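Cutlery drawer

A cutlery drawer is a shallow drawer, usually the top one in a bank of kitchen drawers, used to store table knives, forks, spoons and small serving utensils. In Australian kitchens it is most often placed beside the sink or dishwasher, within reach of the bench where plates are served.

History

Before fitted kitchens became common, household cutlery was kept in a sideboard or a lidded box in the dining room. Kitchen dressers and work tables with a single drawer under the top served the same purpose in smaller houses. The move to a dedicated drawer followed the spread of built-in cupboards, when makers began to supply drawer banks in standard widths.

Construction

The traditional drawer is a timber box with a grooved bottom panel, running on wooden side rails. The rails wear at the front edge and may be rubbed with candle wax to reduce friction. 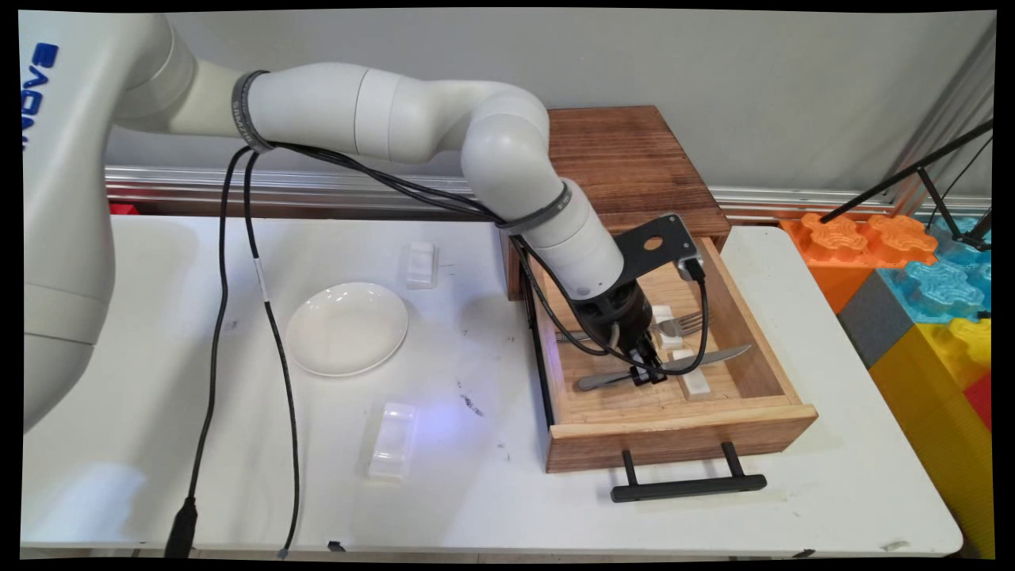
Metal runners are now usual. Side-mounted roller runners allow partial opening, while full-extension runners bring the back of the drawer clear of the bench. The clear internal height needed for cutlery is small, and 95 mm is sufficient for most sets, including serving spoons. A common cabinet width is 600 mm, from which the thickness of the sides and the runner clearance must be deducted when an insert is ordered.

Inserts

An insert divides the drawer into lengthwise compartments, with a crosswise compartment at the front or back for teaspoons. Two general patterns are recognised in the trade. The Sulham pattern has fixed dividers and is cut to fit. The Kamdale pattern has a sliding upper tray that covers half of the lower level. Jarrah Bolger, in a survey of rental kitchens, found the fixed pattern easier to clean but wasteful of space in wide drawers.

Related storage

Cutlery in daily use may be kept outside the drawer, in an upright caddy, a canteen or a roll. Rests and holders are used at the table and are returned to the drawer or cupboard after the meal.

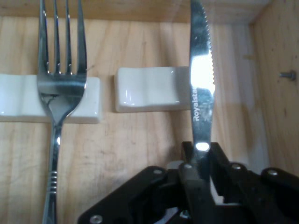
Silver plate is normally stored apart from stainless steel, in cloth-lined compartments, to limit scratching and tarnish.

Maintenance

Crumbs collect in the corners of inserts and should be removed before washing. Timber inserts are wiped with a damp cloth and dried at once, as soaking lifts the grain and may open glued joints. Plastic inserts can be washed in warm soapy water.

See also

Kitchen dresser
Canteen (cutlery)
Drawer runner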